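Sorting the Magazines at Stamholm: A Small Gallery

My friend Ruxandra Dobre and I like old and new magazines, and we have too many of them. This page shows a little of how we sort them at Stamholm. I write the captions, and Ruxandra corrects me when I am wrong.

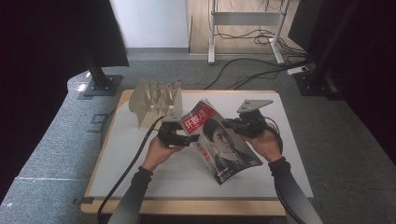 1. The magazine with the red block
A portrait of a man in a dark suit is on this cover, in quiet gray tones, and the title is in big white Chinese characters on red. I like very much how strong the red looks next to the gray. The slotted rack stands behind, at the back of the white table.

2. Why we use a rack
Before, we kept everything in piles, and the lowest magazines got tired corners. Now each one stands between two dividers until we decide where it goes. Thick issues take more space, so we do not push them in.

3. How we order them
First by language, then by year. The Chinese ones have their own shelf at Flenthorpe, where we keep 468 issues in total. Ruxandra wants to order them also by the color of the cover, and we still discuss this.

4. Bent covers
A magazine that was folded for a long time does not want to lie flat again. We put it under a heavy board for two nights with clean paper on both sides. Glossy covers need more patience, and we never use an iron on them.

5. Duplicates
When we have the same issue twice, we keep the one with the better spine. The other one goes in the exchange box. If you miss an issue and think we may have it, please write to us with the title and the year.

Text by Catinca Ilie. Page last changed 24 June 2023.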